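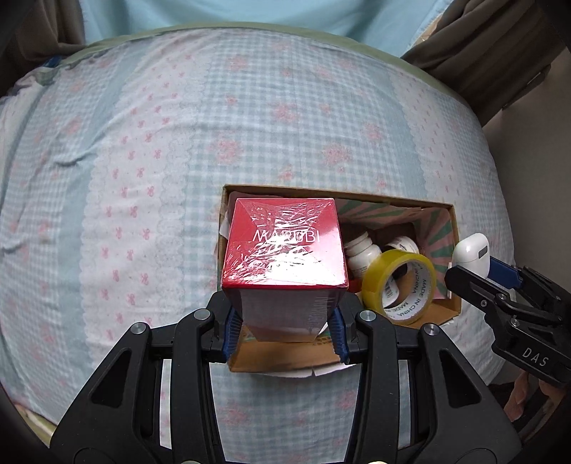
Arbeitskreis Handgreifer, Protokoll der Sitzung vom 1. November

TOP 1 Gute Praxis bei Aufnahmen mit Handgreifern
Der Entwurf der Regeln liegt seit August vor und wurde erfreulich lebhaft besprochen. Für Kartons in Folie gilt künftig: beide Fingerpolster seitlich anlegen, wie bei dem roten Karton über der offenen Pappschachtel, und erst dann anheben. Spiegelnde Folie bleibt ausdrücklich zugelassen - gerade solche Fälle machen den Datensatz Atby so wertvoll! Auch Betten und andere weiche Unterlagen sind erlaubt, die Art der Unterlage wird notiert.

TOP 2 Zwei Greifer gleichzeitig
Skostau schlägt vor, dass beide Greifer vor Beginn einzeln geöffnet und geschlossen werden. Einstimmig angenommen. Die Finger dürfen sich über dem Behälter nicht kreuzen. Kleine glatte Teile werden außerhalb des Behälters übergeben.

TOP 3 Stand der Prüfung
Bisher 1657 Aufnahmen gesichtet, davon mehr als 90 Prozent ohne Beanstandung. Ein großartiges Ergebnis, Dank an alle Standorte! 33 Aufnahmen gehen zur Nachprüfung an Bisht.

TOP 4 Verschiedenes
Mellness stellt den Prüfbogen in Fassung 2 bereit, das Feld "Verpackung" kommt neu hinzu. Offen bleibt, ob Klebebandrollen als eigene Objektklasse geführt werden - Wiedervorlage in der nächsten Sitzung.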